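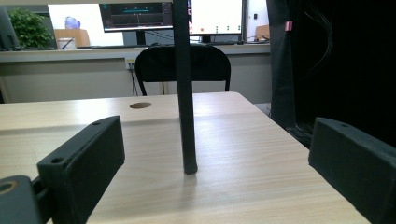 The hand-held gripper open on either side of an upright black rod, Redmont workroom.

Recording for the Wavura project continued at the Redmont site through March. The project is gathering examples of simple handling tasks, performed by people using a hand-held gripper, from which a learning system will be trained to carry out the same tasks on its own.

The current set covers thin upright objects. Staff have completed 173 recordings to date, of which 95 have been checked and accepted. The target for this set is 225. Each recording covers a single attempt, beginning with the gripper open and ending when the operator has released the object and drawn back. Attempts in which the object slips or falls are kept and labeled separately.

Operators are asked to vary their angle of approach between attempts and to work at an even pace. Early recordings were found to be too much alike, and 24 of them will be repeated.

Labeling is being carried out by the Peltonen office, using written guidelines revised in February. Questions about labels should be sent to that office and not to the recording staff.

Accepted recordings will be passed to Zondent for the first round of training in May. Departments wishing to suggest tasks for the next set may submit them through the project page until the end of April.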